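Read the new two-arm tabletop checklist from Gokavance over the weekend. 26 items. I have opinions, so this is going to be a thread. 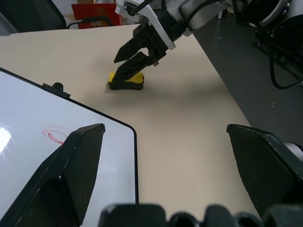
Item 1 says the work area must be "clear and well defined." Fine. Defined by whom? If the answer is "the person who set up the table," then every table passes.

Skip to the speed section. It sets a cap for each arm on its own. There's nothing on what happens when two arms go for the same spot at the same time, and that's where I've seen fingers get bent. Robot fingers, so far.

I asked about it on their forum. The reply was that shared space is "covered by operator judgment." Then why have a checklist?

Cables get one line. "Cables shall be routed so as not to interfere with operation." I've read that sentence in every document since I started doing this work and I still couldn't tell you what a pass looks like. Give me a slack length. Give me a clip spacing. Anything I can hold a tape measure to.

Same with lighting. Wiping a whiteboard is one of their suggested benchmark tasks, and a glossy board throws glare straight back at a wrist camera. The checklist says "adequate lighting." Adequate for the person or for the camera? Those can be two very different lamps.

And the benchmark itself. Pick up eraser, wipe mark, put eraser down. How dark is the mark? How big? A faint little loop of red marker and a full board of block letters are both "a mark." One lab will report on the first and another on the second, and somebody will put the numbers in the same table.

Speaking of numbers. Birnex is already quoting 89 percent on the wiping task, over 1559 tries. Nice big number of tries. I went looking for what they count as clean and found one sentence: "visually acceptable to the operator."

Again with the operator. That person is doing a lot of work in this field for someone who never gets defined.

To be fair, a few parts are good. Item 14 wants the stop button within reach of a seated person, tested before every session, with the test written down. We did this at Toft long before there was a checklist and it caught a dead button on a Friday afternoon. Keep item 14.

Item 19 wants you to log every time a human steps in and moves something. Also good, if people do it. Nudging the eraser back to its starting spot counts, folks.

What I'd change, if they're taking comments (they say they are, until August):

Add a rule for overlapping reach. Who yields, how close is too close, what each arm does when the other one stops.

Put a number on the cable line.

Define clean. Take a before and after under the same light and publish both.

The Baltaston draft tried the first of those and got to more than 3 pages on it before it stalled, so I know it's hard. I'd still take a clumsy rule over "judgment."

We'll probably end up signing the thing anyway — two of our customers have started asking for it by name. I'll fill it in. I'm going to write "see notes" next to item 1 and attach the notes.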